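Finolico zeigt weiße Arbeitstische und Steckdosenleisten für Werkstatt und Homeoffice

Derham, Dienstag, 7. Mai 2024

PRESSEMITTEILUNG - zur sofortigen Veröffentlichung

Neue Tische, neue Regeln fürs Kabel. Der Büroeinrichter Finolico startet im Mai mit der Reihe Grernard: helle Tischplatten für Werkräume, Kursräume und das Arbeitszimmer zu Hause. Dazu ein Ratgeber, wie man Strom auf den Tisch bekommt, ohne dass nachher alles voller Leitungen liegt. Beides ab sofort im Showroom Sutherland zu sehen, Eintritt frei.

Worum geht es? Um Fläche. Viele Arbeitstische sind nach zwei Wochen zugestellt - Ladegeräte, Lampe, Drucker, dazwischen die Kaffeetasse. Die Grernard-Platten sind weiß, glatt, ohne Bohrungen und ohne Kabeldurchlass. Wer Strom braucht, legt ihn oben auf und nimmt ihn abends wieder weg. Klingt banal, hat in der Entwicklung aber die meiste Zeit gekostet. Getestet wurde in 14 Kursräumen, jeweils sechs Wochen lang, mit ganz normalem Betrieb. 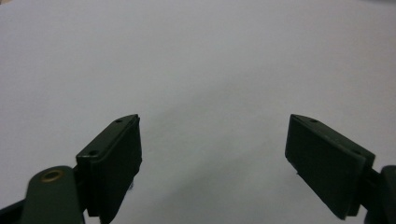 Weiß sei auf Dauer anstrengend und zeige jeden Kratzer, wandte Ruaridh Ritchie beim Vorabtermin ein, er hätte gern auch ein Grau im Programm gesehen. Finolico nimmt das auf. Ein zweiter Farbton ist in Prüfung, ein Termin steht noch nicht fest. Bis dahin bleibt es bei Weiß, matt, mit einem feuchten Tuch zu reinigen. Scheuermilch bitte nicht.

Strom auf dem Tisch

Zweiter Teil des Pakets ist der Ratgeber "Leiste oben". Acht Seiten, kostenlos, als Druck und als PDF. Inhalt kurz gefasst:

Leiste quer zur Sitzrichtung legen, Zuleitung seitlich wegführen und nicht über die Vorderkante.

Schalter müssen frei bleiben. Nichts draufstellen, auch keine Notizbücher.

Leiste nie an eine zweite Leiste stecken. Steht überall, wird trotzdem gemacht.

Vor dem Kauf prüfen, ob die Steckplätze zu den eigenen Geräten passen. Es gibt Modelle mit mehreren Schlitzformen pro Feld, zum Beispiel zwei schräge oben und drei senkrechte darunter. Die sind nicht für jeden Stecker und nicht für jedes Land gedacht.

Auf die Kabeltülle achten. Eine gerippte Tülle am Gehäuse schützt die Leitung vor dem Abknicken, Modelle ohne sollten nicht täglich bewegt werden. 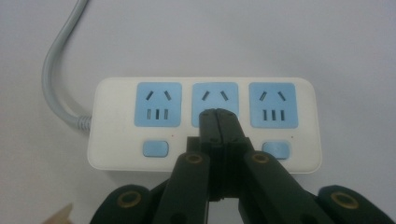 Preise und Lieferung

Die Platte kostet 489 Euro inklusive Gestell, die Auslieferung beginnt Ende Mai. Erste Auflage: 1.000 Stück. Vorbestellungen nimmt der Showroom entgegen, telefonisch oder vor Ort. Schulen und Kursanbieter erhalten auf Anfrage ein eigenes Angebot, bitte Stückzahl und Raummaße gleich mitschicken, das spart allen eine Rückfrage. Steckdosenleisten sind im Preis nicht enthalten und werden im Showroom nur zur Ansicht gezeigt.

"Wir wollten eine Platte, die abends leer ist und morgens auch noch", so Finlay Cruickshank, Produktleitung Finolico. "Löcher für Kabel hatten wir im ersten Muster drin. Da lag nach einer Woche Staub und eine Büroklamer drin, also wieder raus damit."

Über Finolico

Finolico plant und vertreibt Möbel für Büros, Werkräume und Kurse. Sitz in Derham, Showroom in Sutherland.

Pressekontakt

Finlay Cruickshank, Finolico, Derham. Bildmaterial und Muster des Ratgebers auf Anfrage. Abdruck frei, Beleg ewünscht.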